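3.2 Intake and teardown of donated desktops

Refurbishing at the Drurden site starts at a single intake desk. Each donated computer gets a paper tag, and the clerk records the model, the donor type (school, office or household) and any fault the donor reports. Machines that will not power on are not rejected at this stage. Earlier work on small refurbishing shops left these machines out, and we think that made reuse rates look better than they are.
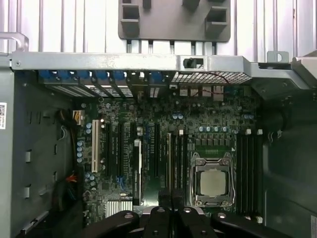

Teardown time was logged by the technicians themselves on a form designed by Mansour and Ertürk. The form has four fields: start, stop, tools used, and a free comment. Time spent looking for a tool or a part counts as teardown time, but breaks do not. Towers were worked on lying on their side with the interior open, so the motherboard could be reached from above, and the technicians were asked to keep to this position for the whole study. Small-form-factor machines were handled the same way where the case allowed it. Laptops were left out of the sample – they follow a separate route at Drurden and are mostly sold for parts.

Comments on the form were coded by two of the authors, working apart. Where the codes differed, a third author decided. The most common comment was about stripped or mismatched screws, followed by dust and missing drive brackets. Comments about missing brackets came mainly from school donations, where hard drives had been pulled before the machines were handed over.
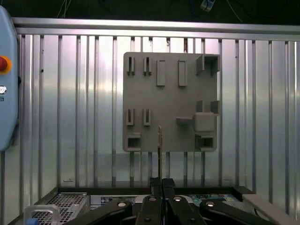
Figure 4. Gray board with raised clips and blocks, mounted upright against metal slats.

3.3 Sorting and pricing

After teardown, each machine was placed in one of three groups: resale, parts, or scrap. The decision was made by the shift lead, Huttunen or Etim, using a written guide that had been in use at the site before our study began. We did not change the guide. It puts the most weight on the age of the processor and the state of the power supply, and very little on how the case looks. A scratched case lowers the price but does not move a machine out of the resale group.

Prices were taken from the shop's own list, which is updated every January. For parts we used the price at which Furell, the main buyer, had last bought the same item. Where Furell had never bought an item, we left the price blank and did not estimate one.

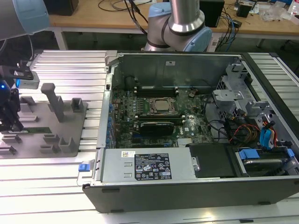 Labor cost was worked out from the teardown log and the hourly wage for the technician's grade. Rent and heating were not included, as the building is shared with a furniture workshop and the two are billed together. Readers comparing our results with those from Ostiveo should note that their figures do include rent. We return to this in Section 5, where the two sites are compared with and without it.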